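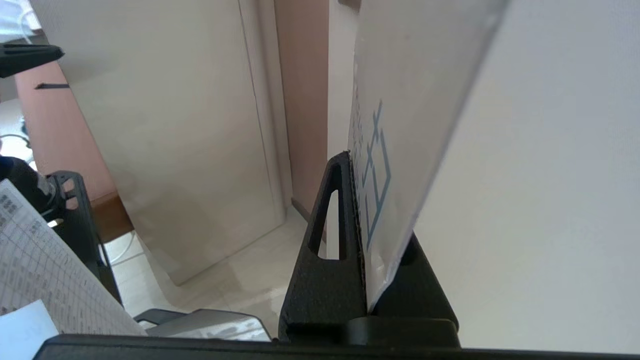
Operating rules for a gripper that handles printed sheets have to cover two hazards at once: fingers closing on a person, and fingers closing on the wrong thing. Our report deals mainly with the second. Thin sheet stock flexes, and the point where it is held decides how far it leans. A semi-transparent sheet pinched at its lower edge between the two black fingers, as in our trials, leans up and off to one side. We therefore wrote the grip rule around the lower edge and set a separate limit on travel speed while a sheet is held.

Scope

The work was done for the course unit on machine safety by Kiros Jemal and Dwayne Whitfield. It covers one arm, one two-finger gripper and one wrist camera, used for sheet handling in a shared teaching room. It does not cover mobile bases or vacuum tools. The draft rules are named Flultwood after the folder they were kept in.

Method

We logged 1,096 grip attempts under the room's existing rules, which run to half a page and mention the emergency stop and little else. We then wrote the draft and logged a further 791 attempts under it. Each entry gives the operator, the sheet type, the speed setting and the outcome. Entries with no operator initials were kept in the total but left out of the comparison by operator.

Draft rules

1. The operator checks the emergency stop before the first motion of each session and initials the log.
2. No hand enters the reach of the arm while drive power is on.
3. Cables lying on the floor are moved outside the reach of the arm or taped down.
4. Loose papers are cleared from the path of the fingers. Reference tables may stay nearby if the arm does not pass over them.
5. Grip force is set for the thinnest sheet in the batch.
6. Speed is reduced while a sheet is held.
7. A dropped sheet is recovered only after drive power is off.

Results

Rule 7 was broken most often, by both of us. Turning the power off and on again takes longer than picking up the sheet, and the log shows the breaches late in sessions. Rule 3 was followed at setup and then forgotten when the camera was reconnected. Rule 5 caused slips with heavier card, so mixed batches should be sorted before starting. We did not find a difference between operators that the log could support.

Open points

The rules say nothing about who may change the speed limit. Jemal favors a password and Whitfield favors a signed entry in the log. The draft also needs a check on finger wear, for which we have no data. A second round of logging is planned for August, with a target of 2,000 attempts and the sheet type recorded by thickness.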